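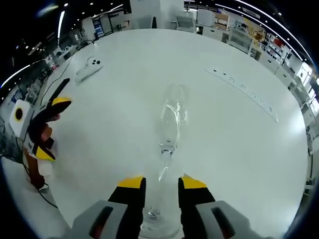

4.2 What the breakage records can and cannot show

The case for marked stemware rests largely on the Clekard records, which list 654 pieces broken across two banquet seasons before the change to tinted rims and 371 in the two seasons after it. The drop is usually credited to the rims. We are not convinced. The number of covers served is missing for the second period, and a hall that hosts fewer dinners will break fewer glasses whatever color they are. Bednárik reads the gap as an effect of visibility and treats staffing as constant, but the same records show a new dish room supervisor and new racks arriving within a few weeks of the rims.

There is also the matter of who wrote things down. Before the change, a broken glass went on a paper sheet at the end of the shift. Afterward it had to be entered before a replacement could be drawn from stock. Arent argues that the second method should catch more breakage, so that the true drop must be larger than reported. It could as easily catch less. Servers we spoke with at one site kept a private crate of spares so they would not have to fill in the form.

We use cookies to remember your reading preferences. Accept | Manage settings
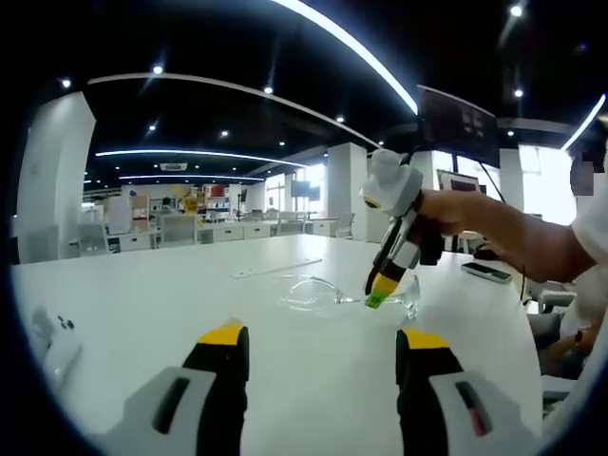

Visibility is the mechanism most often offered, and it is a reasonable one as far as it goes. People do overlook clear objects on pale surfaces, and the effect is not limited to drinkware. The clear safety glasses in Figure 2 are nearly lost against the white table, while the dark screen of the phone to their right is easy to pick out. What does not follow is that overlooking an object leads to breaking it. In the Trendard incident notes, which are the only ones we found that record where each loss took place, most stemware was broken in washing, drying or racking, when staff were already holding it. A colored rim has little to offer a person who knows perfectly well that there is a glass in her hand.

The notes have their own faults. They cover one company, the categories overlap, and "racking" seems to have been used by some managers for anything that happened behind the kitchen door.

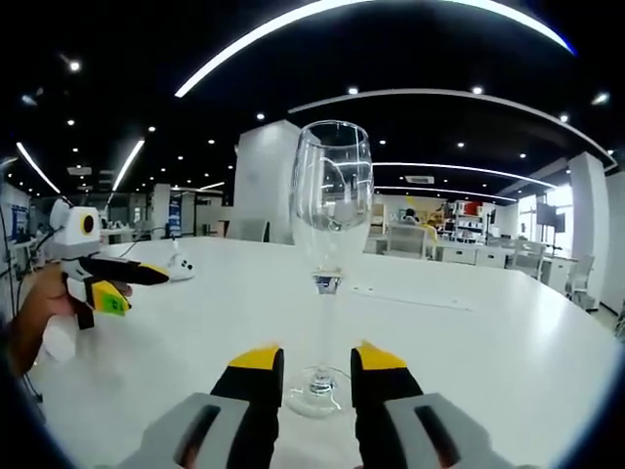 Even so, they are hard to square with the claim that breakage is mainly a matter of not seeing the glass. If that claim held, losses should pile up at table clearing, and dark linens should do much of the work that tinted rims are said to do. Ramesh Pant, who kindly let us read his unpublished logs, found no difference between dark and white linens over 2,000 place settings. His result has been left out of both recent reviews. We would not lean on it too hard, given that a single crew did all the clearing, but it deserves at least a footnote.

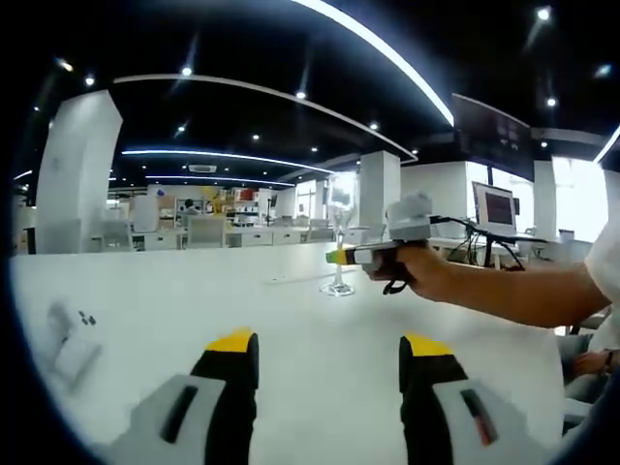

4.3 Cost estimates

Published savings are stated per 100 pieces and assume that marked and plain glasses cost the same to replace. None of the price lists we obtained supports this.

Contact the editors | Copyright and reuse | Back to top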